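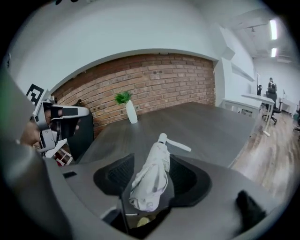
How to Oil a New Cricket Bat

Most bats sold at Juntunen come unoiled unless the sticker on the back says otherwise. Check it before you start.

What you need
Raw linseed oil (we stock Velia, 50 ml)
A soft, clean rag
Fine sandpaper

1. Peel off any stickers on the face. Leave the one on the back.
2. Put a teaspoon of oil on the rag and wipe it over the face, edges and toe. Keep it off the splice and the handle.
3. Lay the bat flat, face up, overnight. Don't stand it on its toe – oil will collect there and soften the wood.
4. Wipe off what's left, sand lightly and put on a second coat. Two is enough for most bats.
5. Wait a full day before you start knocking in with a mallet.

If you plan to fit a clear face sheet, oil once only and let it dry longer, or the glue won't hold.

Bats with a factory face sheet need oil on the exposed wood only, which means the edges and toe.

Posted by Seema Rana, Jan 13, 2019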